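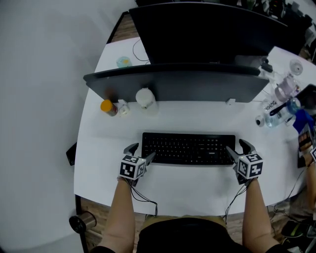 Griet Leemans respondeu à versão anterior desta secção que duas pessoas frente a frente na mesma secretária não precisam de um manual, precisam de uma secretária maior. A observação ficou registada. A secretária continua do mesmo tamanho, e por isso a secção 3 também continua.

3. Arrumar o tampo do posto duplo Plillano

3.1 Antes de começar

O posto duplo Plillano tem tampo branco, rebordo frontal curvo e dois lugares, com um monitor para cada lado. O rebordo curvo serve para apoiar os antebraços. Não é uma prateleira, embora toda a gente o experimente como tal na primeira semana.

Vai precisar de:
- um pano húmido e outro seco
- abraçadeiras de velcro (as de plástico cortam-se uma vez e perdem-se para sempre)
- uma caixa vazia para o que não tem dono
- a pessoa do outro lado, ou a sua autorização por escrito

Tempo previsto: 16 minutos com a mesa vazia, 60 com a mesa tal como está.

Nota: o branco do tampo mostra tudo. Foi escolhido por alguém que não bebe café.

3.2 Esvaziar

1. Desligue os carregadores da tomada, puxando pela ficha.
2. Retire primeiro os líquidos: garrafas, copos, canecas, o que houver. Pouse-os fora da secretária e não em cima da cadeira.
3. Retire frascos e caixinhas com tampa. Se não souber o que um frasco contém, não o abra para descobrir. Pergunte.
4. Ponha na caixa tudo o que não for reclamado por nenhum dos dois lados. Escreva na caixa o mês em que a encheu. A que está junto à copa diz "julho" e já ninguém se atreve a perguntar de que ano.
5. Deixe os monitores onde estão.

Cuidado: nunca empurre um monitor para trás para ganhar espaço. Atrás do seu monitor está o monitor de outra pessoa, e atrás desse está a outra pessoa.

3.3 Limpar

1. Passe o pano húmido de trás para a frente, terminando no rebordo.
2. Seque logo a seguir.
3. Vire o teclado ao contrário sobre o caixote do lixo e sacuda-o com moderação. O que cair não deve ser analisado.
4. Limpe o topo dos monitores com o pano seco. Nos ecrãs, use apenas o pano que veio com eles. Se esse pano já foi usado para limpar o tampo, peça outro a Toon Verhoeven e prepare-se para ouvir uma pequena conferência sobre riscos.

Nota: não use álcool no tampo. As marcas de anel saem com água morna e paciência. As que não saem passam a fazer parte do equipamento.

3.4 Colocar os monitores

1. Alinhe o monitor do seu lado com o meio do lugar, paralelo à linha central da secretária.
2. Sente-se, encoste as costas e estique um braço. O ecrã deve ficar a 60 cm dos olhos, com o limite superior à altura do olhar. A 50 cm ainda se trabalha. Abaixo disso, marque consulta.
3. Peça à pessoa do outro lado que faça o mesmo, na mesma ocasião. Os dois ajustes interferem um com o outro e, feitos em dias diferentes, nunca mais acabam.
4. Se os monitores forem de tamanhos diferentes, comece pelo maior. O dono do menor vai considerar isto injusto. A ordem mantém-se.
5. Verifique o grampo da borda lateral com dois dedos. Se rodar, aperte-o até encostar e dê mais um quarto de volta.

Cuidado: não aperte o grampo com alicate. O tampo lascado do posto junto à janela foi apertado com alicate, e Sem Geerts prefere que não se volte ao assunto.

3.5 Cabos

1. Faça passar os cabos pela zona entre os dois monitores, nunca por cima do espaço livre à frente do teclado.
2. Um cabo que forma um arco sobre o tampo está comprido demais. Dobre o excesso e prenda-o com velcro na parte de trás da base.
3. Deixe folga suficiente para rodar o monitor. Cabo esticado não é cabo arrumado.
4. Enrole o fio do carregador quando não estiver em uso. O transformador fica pousado na extremidade do monitor, com a tomada acessível.

Nota: o teclado é sem fios, o que retira um cabo à mesa e acrescenta uma pilha à lista de compras. As pilhas Zodex estão na gaveta de cima. Devolva as gastas ao recipiente próprio e não à mesma gaveta, onde se fazem passar por novas.

3.6 Colocar o teclado

1. Centre o teclado com o monitor. Centre mesmo, pelo meio das teclas, e não a olho pelo logótipo.
2. Deixe entre o teclado e o rebordo espaço para os pulsos.
3. Mantenha livres as zonas à esquerda e à direita do teclado, a toda a largura de uma mão aberta. São as primeiras a ser ocupadas e as últimas a ser devolvidas.

3.7 Devolver os objetos pessoais

Cada lugar tem direito ao que usa todos os dias. A definição de "todos os dias" foi discutida longamente e ficou assim:

1. Bebidas: ao fundo e de um só lado, sempre com tampa. As garrafas ficam de pé. Uma garrafa deitada junto à borda rola, e rola sempre para o lado do teclado.
2. Copos e canecas: um por pessoa. O segundo volta para a copa.
3. Frascos e caixas pequenas: juntos, diante do monitor, sem tapar a parte de baixo do ecrã.
4. Tablets e estojos: na ponta do tampo, empilhados, com o maior em baixo.
5. Objetos decorativos: admitem-se atrás dos monitores, em território neutro. Quem os põe lá limpa-lhes o pó.

Janaka Uddin pediu que se acrescentasse uma alínea sobre comida. A alínea é: não.

3.8 Verificação final

- O ecrã não treme quando se escreve.
- Nenhum cabo atravessa a zona das mãos.
- Os dois antebraços cabem no tampo sem tocar em nada.
- A pessoa do outro lado ainda lhe fala.

Se o ecrã tremer, volte a 3.4, passo 5. Se tremer apenas quando a outra pessoa escreve, o problema é de força e não de montagem; consulte a folha Nazari sobre teclados silenciosos ou ofereça-lhe um tapete Tendden.

3.9 Problemas frequentes

O meu lado parece mais pequeno.
Meça. Quase sempre a linha central avançou com os monitores. Repita 3.4 com as duas pessoas sentadas.

A cadeira bate na perna da secretária.
Baixe o assento antes de a puxar para dentro.

Apareceu um frasco que não é de ninguém.
Caixa. Ver 3.2, passo 4.

Alguém moveu tudo durante a noite.
Foi a limpeza, e provavelmente ficou melhor. Marque a posição das bases com fita de papel e, se as marcas também desaparecerem, fale com Roel Kuipers antes das 16 horas.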